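Gripper fingers for plugging in network cables – soft pads or V-groove?

Posted by altton_bench in Grippers and End Effectors

I'm setting up a small arm to plug patch cables into a test fixture. It has a two-finger parallel gripper and a wrist camera that looks out between the fingers. I've tried the flat padded fingers that came with it and a set of printed V-groove fingers from Drisavel. The flat ones pick up the cable fine but the plug rolls a few degrees on the way to the port. The V-groove ones hold it straight but they block part of the camera view. Out of 130 tries with the flat pads, 13 missed the port. Is there a finger that does both, or should I fix this in software?

Flitosow

What durometer are the pads? Mine were too soft and I swapped them for harder ones. Fixed most of it. Also check your grip force.

ogundipe_cells

I went through the same comparison in June with a similar gripper. Grip location mattered more to me than finger shape. If you hold the round cable, the plug can roll whatever the pads are made of. If you hold the boot by its flat sides, it has a lot less freedom. I kept the flat fingers and changed three things.

1. Grab point. Close on the boot, 6 mm back from the plug body. Don't squeeze the latch guard, or the latch may not click in.

2. Exposure. Lock it. My auto exposure drifted every time the arm moved over shiny metal, and the plug edges went soft. A colored boot helps a lot. Orange against silver is easy to threshold, and gray on silver is miserable. 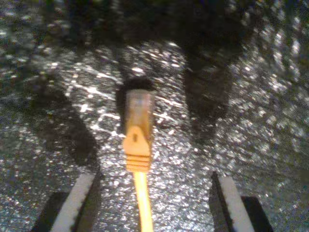

3. Insertion. Come in slow for the last 2 mm and stop on force. If it stops early, back off, turn the wrist one degree and try again. I do this in the controller's own script, as going through the PC added too much lag.

I'd put the V-groove set aside for now. If you still need it, cut the groove shallower and see how much of your view comes back.

altton_bench

Thanks. I was gripping the cable, well behind the boot. Will move the grab point first and leave the pads alone until I have new numbers.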